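Open Day at the Savchuk Building, Tarkcombe

Posted Friday, April 7, 2023

I have been to enough of these to know the drill. You get a sticker with your first name on it, a tote bag, and a tour that goes everywhere except the restrooms. The Savchuk Building used to be a cannery and then a carpet warehouse, and for the past couple of years Clonen has been turning it into what the flyer calls "a home for people who make." What it means is rental workspace, by the month, with a share of a kitchen.

I went because my lease ends in December and I bind books for a living, so I need a floor that will hold a cast-iron press. I also went because the flyer used the word "character" four times.

The tour started half an hour late. Our guide said 200 people had signed up. I'd believe it of the parking lot, which was full of cars, though a good share of them may have belonged to the gym across the street. We were taken up the freight stairs, past the one stretch of old wall that hasn't been covered, and shown how good it looks. It does look good. It's red, it's crooked, and it has hooks in it that were put there to do a job. Then we went on to the finished areas, where brick comes in panels and is the color of skim milk.

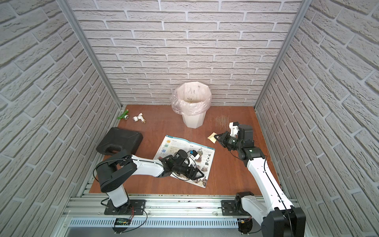
What you pay for

The price list was handed out only when somebody asked for it. There are two sizes of studio, plus shared benches under a membership plan called Zumisum, a name I heard three different people pronounce three different ways. A bench costs $200 a month. The deposit is $100 and "mostly" refundable. I asked what mostly meant and was told it depends.

The large studio on the second floor is listed at 1433 square feet. I paced it out while the others were at the cookie table, and I couldn't get near that number without including the hallway. Maybe they do include the hallway. It's a common trick in this town and it isn't illegal, but you'd want to ask before signing, and you'd want the answer on paper.

Floor loading got a vague reply too. The cannery must have had heavy equipment up there once, and the beams are thick as my waist. That tells me something about the beams and very little about what was laid over them later. There's supposed to be an engineer's letter. It was in the office, and the office was locked.

The freight elevator I liked. It's slow, loud and enormous, and you could get a board shear into it without taking off the arm.
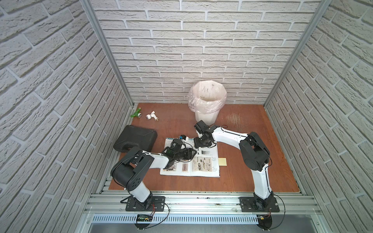

Fuseini Antwi thought I was being hard on the place, and told me so on the stairs down. His view was that a tenant can live with fake brick and a silly name if the roof is sound and the heat comes on, and that he had paid more for less on the other side of the river. He asked me how many buildings I'd seen this year with a working freight elevator. I said one, this one. He let me stew on that.

Fair enough. But the heat is exactly where I got stuck. The radiators are original and handsome and were stone cold all morning. They'd been turned off for the visitors' comfort, we heard. I kept my coat on, and so did the guide.

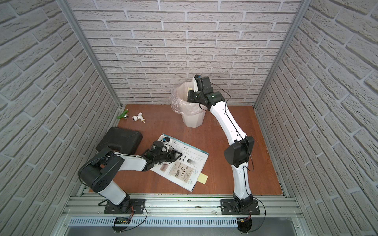
Then there's the matter of noise, which matters if you share a wall with anybody who owns a saw. Quiet hours are "agreed among neighbors." I've been a neighbor. I know how that gets agreed. The walls between studios sounded hollow when I knocked, and the doors have a gap underneath you could mail a magazine through.

The talk at the end was by Daryna Yurchenko, and it was the best part of the day by a long way. She spoke about the cannery years with no slides and no microphone, and she was blunt about how little of the original interior is left. She'd have kept the loading doors. So would I. Someone from Clonen thanked her a bit quickly.

I picked up an application and haven't filled it in. I have written to ask for the engineer's letter and a floor plan with measurements on it, and I'll put the reply here if one comes.
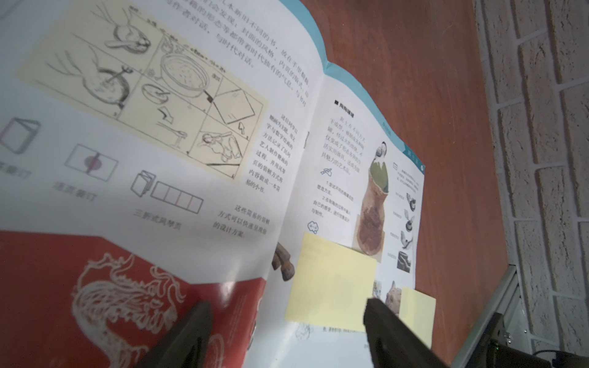

Sketched steps on the left page of an open Chinese textbook.

If you want to go yourself, use the side entrance on the canal end. The front door sticks.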